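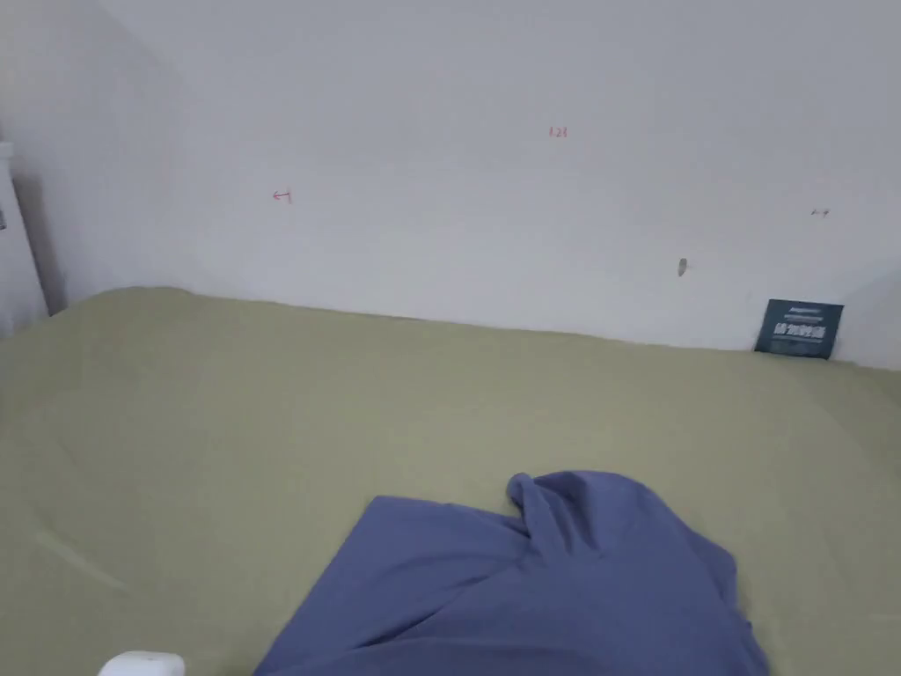
Foltdale is a Canadian drama film written and directed by Shaohua Su, her second feature after the short-run comedy Sitthichai. It stars Cherry Mae Ignacio as a night-shift care worker who inherits a motel in a fading lake town and spends one long winter deciding whether to sell it. The film runs for 70 minutes, remarkably brief for a feature with so much going on in it, and was shot almost entirely inside a single working motel.

Plot

Ana (Ignacio) arrives in Foltdale at four in the morning to find that her late uncle's motel still has one paying guest, a retired ferry engineer who has lived in the end unit for 17 years. He owes no rent, has no lease and keeps the boiler going. Ana plans to stay until the thaw. She cleans, repaints, argues with the bank by telephone and slowly gets to know the handful of people who use the motel office as a place to sit.

A buyer from the city turns up in the middle section and makes a generous offer, and from that point the film becomes surprisingly tense. The centrepiece is a dinner in the motel laundry, with six characters around a folding table, during which the engineer finally learns that the place is for sale. The ending leaves Ana on the highway with the car running, and viewers have argued happily over which way she turns.

Production

Su wrote the first draft while working as a script reader for Fliverex, the small Winnipeg company that went on to produce the film. That version was set over an entire year and had a subplot about a hockey team, later cut except for a trophy that sits on the office counter and is never explained. Ignacio joined early and helped rework her own dialogue, moving a good deal of it into Tagalog. Her phone calls to her sister, among the warmest and funniest passages in the film, were performed live with the other actor on the line from a parked van.

Filming took place in Hernutstead, which plays Foltdale with very little dressing. The crew slept in the rooms they were not shooting in and swapped over as the schedule moved down the building. Snow arrived late that year, and several exterior scenes were held back until the final days.

The motel could not close completely, so real guests sometimes wander through the background of wide shots. Su liked this so much that she began keeping the camera rolling for them, and one elderly couple appear in three separate scenes.

Style

The film is built from long takes, usually from a fixed position, with the action allowed to drift out of view and come back. What makes it such a pleasure is how much Su gets out of sound. Ice machines, television sets through the wall, tires on gravel and the knocking of the boiler are all used to tell the story, and an attentive viewer can follow the engineer's moods from the boiler alone. There is no musical score until the closing credits, when a wonderfully ragged accordion waltz comes in at full volume.

Colour is handled with similar care. The opening scenes are dominated by browns and dull yellows, and as Ana repaints each room the palette opens up behind her. The rooms stay in the order she painted them, which rewards a second viewing, as it becomes possible to date almost any scene by the wall behind the actors.

Release and reception

Foltdale had its first public screening in April in the Hernutstead curling club, to an audience of 200, many of whom had lent furniture to the production. It then played at smaller festivals before a limited theatrical run. Reviews were mostly strong. Ignacio's performance drew particular praise, especially the laundry dinner, where she has hardly a line and still holds the whole room. Some critics found the hour before the buyer's arrival too slow, an odd complaint given that he appears at the half-hour mark.

The film found a second life through community cinemas and film societies, helped by a running time that leaves room for a good long discussion afterward.

Home media

The disc release includes a commentary by Su and Ignacio, a deleted scene from the hockey subplot and the full accordion waltz. A separate audio track carries the location sound without dialogue.

See also

Sitthichai (film)
Slow cinema
Cinema of Canada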